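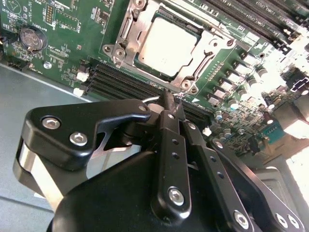
Lirside open afternoon: robots that mend computers, up to a point

A fair number of you asked for a write-up of the Saturday visit to the repair workshop at Lirside, so I said I would do it, on the understanding that I would not have to be nice. I went in November expecting a sales pitch. I came away with a slightly better opinion than I arrived with, and a list of questions that only got half answered.

The workshop takes in old office computers and servers, strips them, tests what is worth testing and sells the working ones on. Last year 2,454 machines came through the door. All of that was done by hand. The robot project, which they call Edo, is meant to take over the fiddly bits: memory modules, small leads, batteries, cards. Nkechi Okonkwo runs it and gave the talk. She is a good speaker and I noticed she never once said "revolution", for which I was grateful.

Her figures went up on the wall at half past two. In the latest round of trials the arm was given 134 jobs, each of them a single part to be taken out or put in, and it finished 100 without anyone touching it. The slide called this "strong". I put my hand up and asked what had happened in the other 34. Mostly dropped parts, she said, and some where the arm stopped because it wasn't sure where it was. Had it broken anything? A couple of slot latches. I would have liked that on the slide too.

Then I asked about time, and the room got a bit quieter. Seating one memory module takes the arm 60 seconds when all goes well. Derek Inskip, who did this sort of work for the council for years, muttered that he could do it in five with his glasses off. Njål Tangen, who writes the control software, heard him and agreed. His answer was that the arm can carry on through the night. Fair enough, but somebody has to load the benches and clear up after the jobs that go wrong, and I did not hear who that would be at three in the morning.
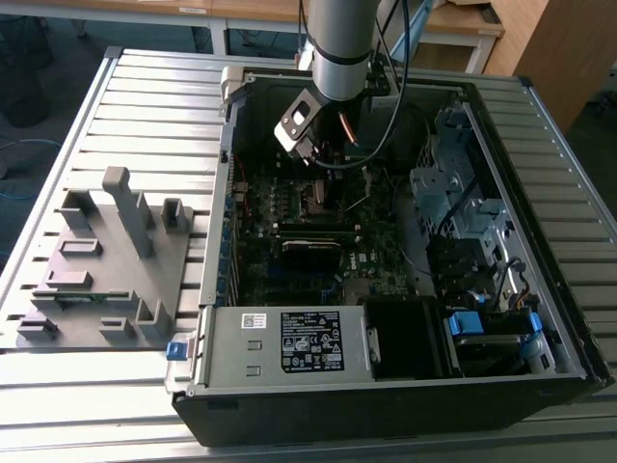

What bothers me most is how much help the thing needs before it starts. When my uncle mended televisions he had one clear corner of a kitchen table. The arm at Lirside wants the computer on its side with the panel already off, and next to it a printed tray with pegs and holders at set heights for the parts to sit in. Tyra Björklund makes the trays, and she told me a new one is needed for nearly every family of parts. They have a shelf of them. I asked if the cost of the trays was in the sums for the project and was told it was "being looked at".

To be fair to them, the gripper is a clever bit of work up close. It has narrow tips that can get in beside the memory slots on a server board, where my own fingers would be a nuisance, and it can pinch something as thin as a wire. Whether it can do that on a dusty board with a bent clip is another matter. The boards used for the talk had been cleaned beforehand, and Ebbe Bråten, who does the cleaning, was quite open about it. He reckons dirt is the real problem and that people who build robots don't meet enough of it.

There was also a short pitch from Flostbridge, who want to rent the whole set-up to other workshops under the name Pai. No price was given. I asked twice. There is a leaflet, which I have, and which doesn't give a price either.

So, should our group put its name down for a trial place, as was suggested at the last meeting? My own vote is no for now. I would want to see a month of ordinary machines, picked by somebody outside the project, with the failures listed by type and the hours of human help written beside them. Nkechi said she would be happy to do something of the kind in the spring. If she does, I will go back and report on it.

Tea was decent and there was parking. Anyone who would like the Flostbridge leaflet can have mine at the next meeting.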